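Workshop notebook - natural dyes
2 August 2025

14 shares · 6 comments

The madder vat finally gave me a proper red this morning and I have been grinning about it ever since, so I want to get everything down before I forget which pot was which.

Background for anyone picking this book up cold. The Flandell roots (the bag that came in February, chopped, three-year-old plants) have been giving us brick and salmon and a rather sad orange for months. Lovely colours if you want them, but we wanted red. I had blamed the roots. I had blamed the alum too, and at one point the kettle. Then I went back through the old pages and saw that every single orange batch had been done with the soft water from the butt, and the only one with any real red in it was the tiny test from the kitchen tap, which is so hard up here it furs everything.

So, chalk! A level teaspoon in the pot, and the water from the butt behaves like the tap. I knew this. It is in all the books. I had even written it inside the cover of the last notebook and then not read it for a year.

Batch 604

Wool, Trukley fleece, spun worsted, scoured twice. 10 g skeins. Mordanted in alum at 10 per cent weight of fibre, left to cool in the pot overnight, rinsed once and kept damp in a towel.

Roots soaked overnight, first water poured off and kept in the tall jar (it is very yellow-brown and I want to try it on the linen). Second water on with the chalk. Slow heat. I took more than an hour getting up to temperature and did not let it go past 69 degrees at any point, which meant standing over it with the thermometer like someone minding a custard. The browns come out of the root if it gets much hotter, and they flatten everything. Held it there for an hour, then heat off and lid on until it was cool enough to put a hand in.

Out of the pot it looked almost too dark, a bit like tinned tomatoes. Rinsed down to a clear warm red with hardly any orange in it. I held it against the old samples by the window and it is a different animal altogether. Really very pleased. 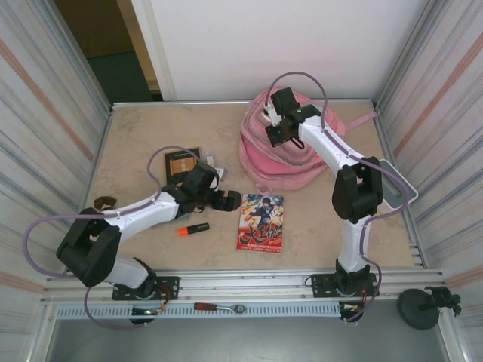

Batch 767

Yes, the numbers jump. The 700s are cotton and the 600s are wool, please keep to this, it has saved me more than once.

Same roots, same pot, straight after the wool came out, so this is an exhaust bath and I was not expecting much. Cotton tape from the Tamiru roll, tannin first (oak gall, strained through muslin, still a bit gritty), then alum, then a dip in chalk water to fix it. It came out a dusty coral, quite even apart from one end where I had tied the bundle too tight and the dye could not get in. There is a pale band there the width of the string. I rather like it, and it makes me want to tie some on purpose and see how crisp an edge we could get. Small clamps might be better than string. Blocks of scrap wood and a couple of bulldog clips would do for a first go.

Cotton takes so much longer to do anything. I left it in until after lunch and it was still creeping darker when I gave up and took it out. Next time it should have an overnight soak in a fresh bath of its own, and then we can compare like with like. Judging cotton on leftovers is hardly fair.

Things I tried on the side, in jam jars, because the bath was warm anyway:

- Madder skein dipped in a splash of iron water. Went to a soft plum brown within a minute. Gorgeous, but go easy, the wool already feels harsher to the touch than its neighbour.
- Madder skein in washing soda. Pinker, cooler, the sort of pink you get inside a shell. Rinse this one very well as soda is unkind to wool.
- Madder skein with a drop of vinegar. Straight back to orange, as you would expect, and quite a useful reminder of what the soft water had been doing to us all along.
- A bit of the Lirkari silk, no mordant at all, only because it was lying there. Pale apricot with a real shine to it. I doubt it will last in the light but it is pretty today.

All labelled with the plastic tags, which I much prefer to the paper ones. The pencil stays on in the pot and the holes do not tear. When we run out of these, the lids of margarine tubs cut up perfectly well.

Light test

Started a new card. Half of each skein is wound under the black card and the other half left out, and the whole thing is in the south window next to the weld and walnut samples from last time. Look at it after a fortnight and again after a month. Weld is holding up beautifully by the way, still as loud as the day it was done. Walnut has hardly moved. The beetroot (I know, I know, but we were asked) has gone to beige exactly as predicted, and I am keeping it on the window as a warning to others. 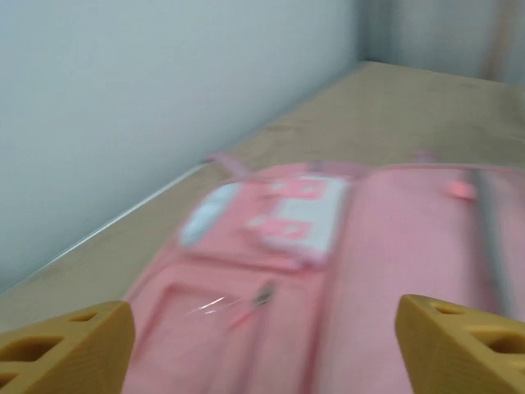
What I would really like to work out is whether the roots have a third bath in them. The second one was so generous that it seems a shame to compost them yet, so they are in the fridge in the old ice cream tub, drained, lid on. DO NOT THROW AWAY. They look like something you would throw away. If there is any colour left I would expect it on the peachy side, and that could be just the thing for the warp of the sample blanket, which needs a quiet background if the red is going to sing.

There is also the question of grinding. We have been using the roots in chunks the size of a fingernail. The books all say finer is better, and I did put a spoonful through the old coffee grinder to compare, but the powder gets into the wool and you are still picking bits out a week later. A stocking might hold it. Or a jelly bag, if there is one that nobody wants to make jelly in again. I will do one skein each way, same weight of root, and see if it is worth the bother.

Temperature note, as it matters more than I had thought: the ring on the left runs hot even on its lowest mark. Use the right-hand one for madder, with the heat spreader under the pot. The thermometer reads the same as the spare in warm water, I checked, so I trust it for now.

Also the big enamel pot has a chip near the rim, inside, with rust starting. That is iron, and iron will dull any red that goes near it. I have put tape on the handle. Walnut and iron baths only in that one from now on, and the stainless pot for everything bright.

For next time

- Fresh madder bath, cotton only, overnight, with chalk.
- Third bath from the tub in the fridge, two wool skeins.
- Ground root against chopped root, one skein each.
- Try the yellow-brown first water on linen before it goes off. It already smells a bit like a hamster cage.
- Order more alum. There is enough for one more big pot, possibly a little over.
- Clamped cotton, bulldog clips, see above.
- Wind a reference card of the reds with the recipe on the back, and put it in the front pocket of this book where I will see it.

The 604 skeins are drying over the bath rail, out of the sun. Still damp at the ties when I last felt them. They will lighten a touch as they dry and I have left a gap on this page to tape a length in.

2 comments on this entry

"That red! Can we do the whole blanket border in it?"

Yes if the third bath behaves, otherwise we need another bag of roots. Border would take most of what is left.

"Does the chalk have to be the garden sort?"

Anything that is plain calcium carbonate. I used the stuff from the baking shelf, and it dissolved badly and worked perfectly.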